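Women's Clothing > Pants > Pull-On

The Loken Pull-On Ankle Pant by Zolier

I have sold pants to women over fifty for a long time, and I have learned to distrust the word "slimming." It is on the hang tag of the Loken, and I asked Zolier to take it off. They said no. So I will say it for them: these are pants. They will not take an inch off anyone. What they may do is stay up, hold their shape until dinner and let you sit through a long lunch without undoing anything. I think that is worth paying for, within reason.

What it is

A pull-on ankle pant in a heavy knit, with a flat two-inch waistband and no zipper, button or fake fly. The front pockets are real. The back pockets are stitched to look like pockets and hold nothing, and I have complained about that too. The leg is straight from the knee down. Zolier calls it a "slim straight." On me it was a straight.

Fabric

Zolier calls the cloth Prultuvton, a name that tells you nothing, so here is the content label: 68% rayon, 27% nylon, 5% spandex. That is a ponte knit. It is a good one, thicker than most at this price, and it does not show the edge of your underwear. The tag also says it "breathes with you." I wore the black pair on a warm October afternoon and would not call it a summer pant.

Does it pill? Zolier says it does not. Every ponte I have ever owned has pilled a little on the inner thigh, and I see no reason this one should be different in the long run. Our own test pair had a light fuzz there after a season of regular wear. It came off with a fabric comb.

Fit

Boglárka Virág does our fittings and tried the sample on women from size 6 to size 20. Her notes, shortened:

Runs true in the hip. Runs big in the waist on anyone with a straight figure. If you are between sizes, take the smaller one. The rise is high, so if you are short in the body it will come up over your navel, and folding it down makes a lump under a T-shirt. The petite length hits above the ankle bone on a woman of five foot two. The regular length hits in the same spot at five foot six. Tall was promised for last fall and has not been delivered. I have stopped giving out dates for it.

The waistband gave us some trouble. On the first batch the elastic twisted inside its casing after washing. Zolier now stitches it down at both side seams, and the pairs we have sold from the newer stock have come back far less often. If yours twists, send it back to us and skip the factory's form.

Color

Black, navy, charcoal and a brown they call Gál. The black is a true black. The navy is so dark that you should check it by a window before you put black shoes with it. Charcoal shows lint. The brown is the one I would buy, as it goes with cream, rust, denim blue and most of the sweaters people already own.

What to wear it with

Zolier's booklet shows it with a cropped jacket and four-inch heels. I don't know who that is for. A tunic or a long cardigan works, and so does a plain shirt worn loose, or a blazer that ends below the hip. Loafers and low ankle boots both suit the length. I would skip ballet flats with the regular length, which leaves an odd gap of bare foot. Clip-on earrings and a scarf if you like them. You don't need a "statement belt," and there are no loops to hang one on.

Washing

Cold, inside out, by itself or with other dark things. Hang it to dry. The label allows a low dryer. I tried that with one pair and lost a half inch in the leg, so hem after the first wash if you plan to hem at all.

What customers say

"Comfortable, yes. Worth full price, I'm not sure. I waited for the sale." Kinga Pap

"Bought the brown for my wife and she went back for the black. She says the pockets are too shallow for her phone." Zsolt Szalai

Returns

You have 90 days, unworn, with the tag on. Twisted waistbands come back at any time, worn or not. We pay the postage on those.

Page last checked January 7, 2020. 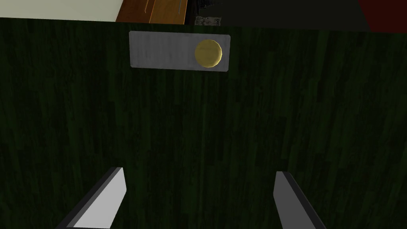

Yellow-gold knob on a light gray plate, dark green wood-grain surface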